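Urkatetti Teaching Stories – README

Urkatetti is a small text collection of short Buddhist teaching stories, the kind told at the end of a sitting or over tea. Toivo Laitinen put it together for the Prurkinholm meditation group, which still uses it for evening readings.

Contents

The collection has 200 stories in three folders: teachers, householders and animals. Each story is a plain text file, and none is longer than 3,000 characters. The first line is the title. The second line names the teller, or says "unknown".
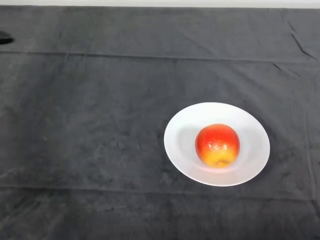

White plate on a dark gray cloth.

Sources

Most of the stories were written down from talks at the Mastwood retreat house. Another 30 come from the Oksanen notebooks, which were handwritten and hard to read in places. Words we could not make out are marked with square brackets – please leave the brackets in if you copy a story.

Many of these stories exist in several versions. We kept the one we heard and did not try to match it to a printed text. Pali and Sanskrit words are spelled without accent marks.
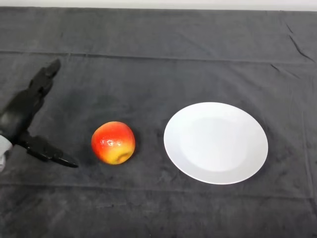

An apple on the dark tabletop.

Known problems

The animals folder has two versions of the turtle story under different titles. Some tellers' names are spelled more than one way. The index file was last updated 21/08/2021 and leaves out the stories added after that.

Use

Free to read aloud, print and share. If you change the wording, add a line at the end of the file to say so. Corrections go to Toivo, with the file name in the subject line.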